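Mirbridge floor gallery: the month the grippers moved in

14 shares | 6 comments

Hi all! I said I'd put something up for the folks at Bronita who keep asking what we've been up to over here since October, so I've finally sat down with a coffee and done it. Short version: we used to have 17 people on the packing line, and now a good part of their day goes into showing machines how to pick things up. Nobody has left. The job has changed shape, though, and I have opinions about that (you knew I would).

Packing hasn't gone away either. Mornings are still boxes and tape, same as ever, and then after the 10:30 break half of us swap over to the hand-held grippers and do the same moves again and again – pick up, turn, set down – so the Volell software has something to learn from. My record is 200 in one shift. Kamran Salehi beat it the very next day and has been unbearable.

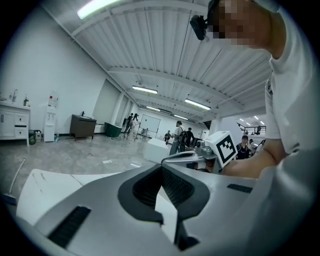
Does the new work pay the same as packing?

It pays packing rate plus a small hourly top-up, and the top-up stays on for any hour you spend with a gripper, including the time it takes to set up and log your runs. Overtime works the way it always did. If your top-up is missing from your slip, talk to Enda Daly before the cutoff and it'll go on the next one.

A close one, this, with the gripper up front and the marker cube sitting on its metal bracket. White shirt leaning right in, head-mounted device strapped on, one hand reaching down toward the cube. Plenty of people further back in the room too, and the water dispenser over by the left wall (most popular piece of equipment we have!).

What's better: I'm off my feet a lot more, and my shoulder has stopped complaining at night. People get asked what they think, too. When the first batch of tasks came down from the Hughes office they had us folding cartons in an order no packer would ever use, and Enda marched the list right back upstairs. We wrote the next one ourselves, and it was so much quicker to get through.

What's worse: it's quieter. You can't really chat in the middle of a run, and I miss the line for that. The logging is a pain as well – we got through 2,325 runs last month and 521 of them had to be done over, mostly for missing labels. Kamran thinks a bigger font on the form would fix half of it. I think he needs glasses, but I've put the request in.

Next up is the returns bench, which I've been told will be "partly automated," whatever that ends up meaning. I've asked for two of us from packing to be in the planning meetings this time and I'm still waiting to hear. Leave your questions in the comments and I'll get to them on my break.

6 comments | Share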